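How Does a Camera Catch the Light?
By Eirlys Beddoe

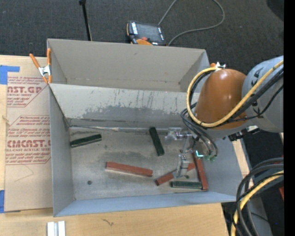
Dark green and brick-red blocks in a gray bin.

A photograph is a record of light. Light leaves the sun or a lamp, hits an object, and bounces off. A camera collects part of that bounced light.

The lens is a curved piece of glass at the front. It bends the light so that rays from one point of the object meet again at one point inside the camera. When they meet at the right place, the picture is sharp. When they meet too early or too late, it is blurry. Moving the lens a very small distance fixes this. The word for it is focusing.

Behind the lens is a hole called the aperture. It can be made wider or narrower. A wide aperture lets in more light.

Next comes the shutter, which opens and closes. If it stays open for 1/60 of a second, a running dog will probably smear. At 1/1000 of a second the dog's legs look frozen, but much less light gets in.

Old cameras used film, a plastic strip coated with grains of silver salts. Light changes the grains, and chemicals make the change visible. The photo club in Grivuditz keeps 1404 negatives made this way. On a negative, bright things look dark and dark things look bright.

Digital cameras use a sensor covered in tiny light detectors. Most of these sit under a red, green, or blue filter. A small computer compares the three colors and works out the color of each dot in the picture.

Try it: Stand 38 inches from a pet or a toy near a window. Take one picture with the window behind you and one with the window behind the subject. Compare how dark the subject is in each.

Words to know
Aperture: the hole that lets light through
Shutter: the part that controls how long light gets in
Sensor: the part that measures light in a digital camera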